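Search this site Enter keywords Go

HSK 170 Surface Care
Unit 9: Residue on Light Boards
Instructor: Tuulikki Pesonen

A stain is classified by its form before any product is chosen. Three forms are used in this unit.

Transfer marks carry the pattern of whatever left them, such as ribs or bands. They tend to be darkest at the center and fade toward the ends.
Specks are small, separate points with no shared outline.
Films are continuous and change the sheen of the surface.

Matte white finishes show all three readily. Uneven light can be mistaken for a film, so check gray areas again with the lamp moved to the other side.

Procedure

1. Clear the board and lay the bottle on its side within reach.
2. Record marks on the Mondal sheet by form and color.
3. Wipe specks first, working inward. Use a damp cloth without product.
4. Treat banded marks along the bands, never across them.
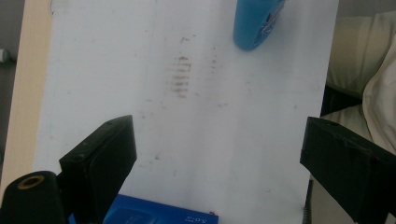 Brown and reddish-brown residues are treated as organic until a damp wipe shows otherwise. Allow 2 minutes of contact time, blot, and repeat once. Do not scrub. Abrasion polishes a matte finish, and the shiny patch is permanent.

Reading: Thambiah, chapter 2.

Contact: Lolavmont Course Office, Room 170 | Copyright Lolavmont | Back to top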